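El rincón de dibujo de la Sala Verel ya tiene mesa (¡y pizarra!)

Sep 6, 2024

Llevaba desde junio preguntando por el rincón de dibujo de la Sala Verel, y en la entrada ya me veían venir. Pues bien, ya puedo contarlo: hay mesa, es grande y de color beige, y encima tiene un panel blanco con el borde negro y las esquinas redondeadas que invita a garabatear en cuanto te acercas. Me pasé a mirarlo antes de la apertura y acabé quedándome media tarde, con el abrigo puesto y el café enfriándose en la repisa. También me fijé en una cosita azul que brilla en el propio panel, y eso que yo venía a hablar de muebles.
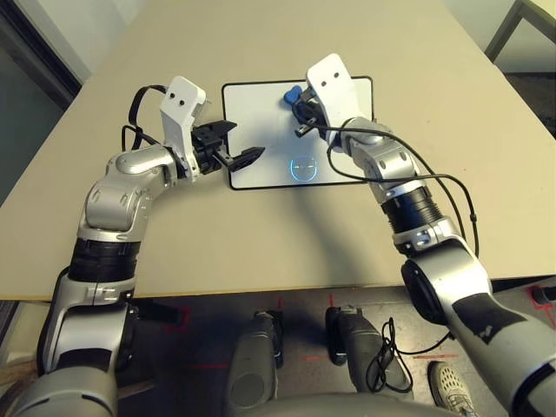

Una mesa para todo el barrio

La idea salió de la encuesta que Dellura, la asociación que lleva la sala, hizo antes del verano. Contestaron 118 vecinos y lo que más se repetía era muy sencillo: un sitio donde sentarse a dibujar sin tener que apuntarse a un curso. Yo también contesté, lo confieso, y puse exactamente eso (además de pedir mejor calefacción, a ver si cuela).

La mesa ha costado 1.135 euros, a los que hay que sumar otros 200 del transporte y el montaje. Me parece dinero bien gastado, sobre todo después de pasar la mano por encima. La superficie es lisa y mate, sin vetas ni juntas a la vista, y con la luz de la sala cambia bastante de tono: según dónde te pongas la ves casi blanca o tirando a gris. Para dibujar me gusta mucho más que las mesas oscuras que teníamos en la biblioteca de la calle Holten, donde el papel siempre acababa deslumbrando.
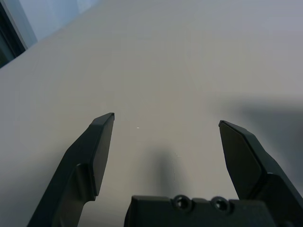
El tablero claro y mate de la mesa.

Luego están los detalles, que es donde yo me pierdo. El que se lleva la palma es un corazón azul, de color liso y aspecto blandito, con esa pinta acolchada que te hace querer apretarlo. Estuve un buen rato pensando en él de vuelta a casa, y ya he decidido que quiero algo así para mi escritorio, aunque mi escritorio no admite ni un lápiz más.

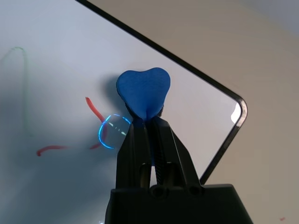
Beril Tuncer
Redactora de la sección Barrio

En cuanto al uso, las normas son pocas y están colgadas junto a la puerta. Se entra por orden de llegada, caben cuatro personas sentadas con comodidad y los rotuladores permanentes se quedan en casa, por favor. El papel lo pone cada cual. Quien quiera quedarse más de una hora puede hacerlo mientras no haya gente esperando, y los menores de ocho años tienen que venir con un adulto.

Pregunté si se podía reservar para grupos y de momento la respuesta es que no, al menos hasta que pase el primer mes y se vea cuánta gente viene. A mí me da un poco de pena por el grupo de dibujo Oral, que lleva tiempo buscando local y se reúne donde puede, pero me aseguran que la petición está sobre la mesa.

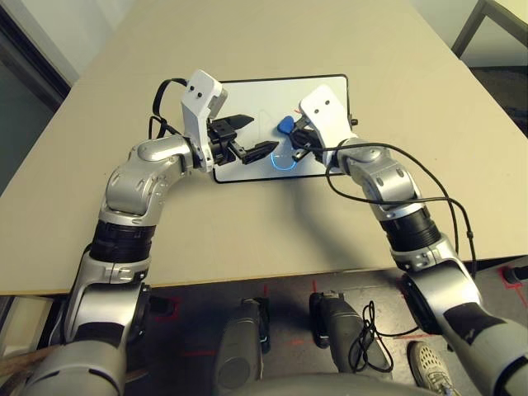 Mientras tanto, pueden venir como todo el mundo, y espero que lo hagan, porque dibujan de maravilla y se aprende mucho mirándolos. El rincón abre por las tardes, de cinco a ocho, al fondo de la planta baja, pasada la escalera. La entrada es gratuita. Las sugerencias se dejan en el buzón de la entrada, y la mía sobre la calefacción ya está dentro.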